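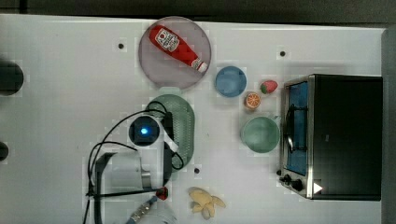
3. Setting out the play kitchen

Home Guides Play Sets Spare Parts Contact

Read this section before you put anything on the table. Section 2 covers unpacking and washing. Section 4 covers the play cards.

3.1 Preparing the table

1. Choose a flat table with a wipeable top. The Bosby table is 60 cm high and suits most children who can stand at it unaided. A plain white top makes small pieces easier to find.
2. Wipe the top with a damp cloth and dry it.
3. Check that the table does not rock. Turn the foot under the low corner until it stands firm.

3.2 Placing the oven

1. Lift the toaster oven with both hands, one under each side. Do not lift it by the door handle.
2. Set it down at the right-hand end of the table. Left-handed children may prefer it at the other end.
3. Open the door fully and check that it clears the nearest bowl. Move the bowl if it does not.
4. Slide the wire rack in until it stops.

CAUTION: In this set the oven is used for pretend cooking only. Do not connect it to the mains. Tie up the lead and keep it out of reach.

Note: The two black knobs should turn freely. If one is stiff, pull it straight off, wipe the spindle and push it back on.

3.3 Plates and bowls

1. Put the large round plate towards the back of the table, near the middle.
2. Put the oval green plate to the left, with its long side running from front to back. The dotted surface faces up.
3. Put the small blue bowl to the right of the round plate.
4. Put the larger sage-green bowl next to the oven. Children tend to use it for anything waiting to go in.

Note: Plates and bowls are not for real food.

3.4 Food pieces

1. Lay the ketchup bottle on the round plate. Stood upright, it gets knocked over.
2. Place the strawberry and the orange slice between the blue bowl and the oven.
3. Place the bananas near the front edge.
4. Leave both bowls empty at the start. The first play card asks the child to fill them.

CAUTION: Check the food pieces before each session. Throw away any piece that is split or has been chewed through. Replacements are listed under part number 493.

3.5 Clearing away

1. Take everything out of the oven, including the rack.
2. Stack the small bowl inside the larger one.
3. Put the food pieces in the drawstring bag and the plates in the box.
4. Close the oven door before moving it.

Comments (3)

Inese Lill
Our rack only goes in one way round. Could step 4 of 3.2 mention that?

Kristaps Lūse
Lost the strawberry in February. The replacement came in 2 days and matches the old one.

Zoi Rallis
Is there a version of this page I can print on one sheet?

Related guides
Clamton play sink: fitting the tap
Fonico toy till: changing the batteries
Bosby table: replacing a foot
Spare parts list, page 21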